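3. Collection of Demonstrations in Simulation
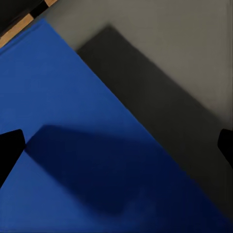
Figure 2. Rendered view between the two gripper fingers, with nothing held. The shadow falls on the blue surface.

3.1 Setup

All demonstrations used in this study were gathered in the Skevach simulator, version of April, running the Brammont arm model with a two-finger gripper. The learning system receives two inputs at each step: a rendered image from a viewpoint close to the gripper, and the position of the arm joints together with the width of the gripper opening. No depth image is supplied. Figure 2 shows one such rendered image, with a black finger entering at either side and a wide gap between them.

The close viewpoint was chosen after a trial in which a fixed overhead view was used alone. Policies trained on the overhead view reached the correct region of the workspace but often closed the gripper too early. The close view gives the policy direct information about the fingers and whatever lies between them. It also has a cost. Large parts of many images contain only plain surfaces, and the position of the arm relative to the target must then be inferred from edges, shading and the joint readings.

3.2 Operators and Procedure

Demonstrations were recorded by three operators using a handheld controller. Each operator completed a practice period before any recording was kept. An episode began with the arm in a random start position and ended when the operator pressed the stop button or when the time limit was reached. Operators were told to move at a steady pace and to avoid long pauses. They were not told which path to follow, and the resulting paths differ noticeably between operators, mainly in the height at which the gripper approaches the target.

A total of 156 episodes were recorded. Each was replayed in full by a person other than the operator who had produced it, and was then marked as accepted or rejected. Episodes were rejected if the target was pushed out of reach, if the arm passed through a surface owing to a physics error, or if the recording contained a gap in the joint data. After review, 44 episodes were rejected and 112 were kept. The rejected episodes were stored separately and are used only in the comparison reported in Section 5.

3.3 Lighting and Shadow

Early versions of the collection used flat lighting without shadows, which rendered faster. Policies trained on those images performed well under the same lighting and poorly under any other. Shadows were therefore turned on for the full collection, and the direction and strength of the main light were drawn at random at the start of each episode.

This change affects the close view more than the overhead view. In Figure 2 the shadow turns a broad part of the blue surface to deep navy, and its lower and right boundaries fade gradually. The straight border of the blue surface is easy to follow over most of its length but becomes harder to see toward the lower right, where both sides darken. A policy that relies on color alone may treat such a dark area as a separate object. We consider images of this kind useful for training and did not remove them, even where little besides surfaces and shadow is visible.

3.4 Division of the Data

The accepted episodes were divided by episode and never by single image, so that neighboring images from one recording could not appear in both the training and the test portions. The training portion holds 78 episodes. The remaining 34 were divided equally between validation and final testing. Each operator is represented in every portion.

Images were stored at the size used by the policy network and were not cropped further. Joint readings were recorded at a higher rate than the images and were matched to the nearest image by time stamp. The Demissie format was used for storage, with one file for each episode and a short text record giving the operator code, the light settings and the result of the review.

3.5 Limits of the Collection

The collection covers one arm model and one gripper. Surface colors were held fixed within an episode and were taken from a small set, so the results should not be read as evidence of performance on patterned or reflective surfaces. The operators were all experienced users of the simulator, and recordings made by new users would probably contain more hesitation and a larger share of rejected episodes. Transfer to a physical arm was not tested in this part of the work and is treated separately in the Clonent report.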